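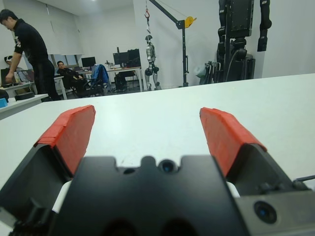 Red tape on the tips, white tabletop behind.

Horror Night at Home: Tips for a Living Room Movie Marathon

I love a scary movie marathon more than almost any other night of the year, and after 7 years of hosting one every October I've picked up a pile of little household tricks that make it so much better. Most of them cost next to nothing!

Start with the light. Even a thin strip under a door will wash out a dark scene, and horror is nearly all dark scenes. Roll up a bath towel and push it along the bottom of the door. For windows, pin a dark blanket over the curtain rod so it hangs in front of the curtains, and let it overlap the wall a few inches on each side. Cover the little standby lights on your gear with a scrap of painter's tape (it peels off clean the next day).

Now go into your TV's picture menu and turn off motion smoothing. Please! It makes an old slasher look like a daytime soap. Every maker calls it something different, so hunt around under "picture" or "advanced." While you're in there, try the movie or cinema setting. It looks dull for five minutes and then you'll never go back.

If you use a projector, a plain white bedsheet works fine, but iron it first and clip it tight on all four sides. Ours is rated at 3000 lumens, plenty for a dark room, and we set it on a stack of cookbooks on the dresser. Put a folded dish towel under the stack to cut the hum. 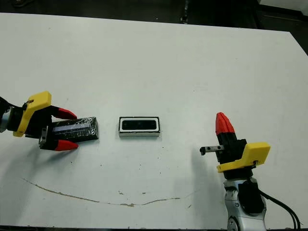
Sound matters even more than the picture, I think. Pull the speakers away from the wall by a hand's width, and get them off the floor. If the whispering is too quiet and the screaming wakes the baby, look for "night mode" in the sound settings.

Popcorn! Make it on the stove. Three tablespoons of oil in a heavy pot, three test kernels, lid on. When they pop, add half a cup of corn, take the pot off the heat for 30 seconds, then put it back and shake until the popping slows. Salt it while it's hot, and use fine salt (give regular salt a whirl in the blender). Leftovers crisp up nicely on a baking sheet at 200 degrees for a few minutes.

Fake blood on the couch? Cold water, never hot. Blot it, dab on a little dish soap, blot again. Corn syrup blood comes out of most washable fabric this way, though the red dye can hang on, so keep an old throw over anything pale.

For the lineup, I put the slow, creepy one first while everybody's fresh, the loud bloody one second, and something silly last. Add up the running times before you start. Our double bill last fall came to 265 minutes with the snack break, and half the couch was asleep by the final girl's big moment.

Next up: getting candle wax out of a carved pumpkin lid and off the porch rail.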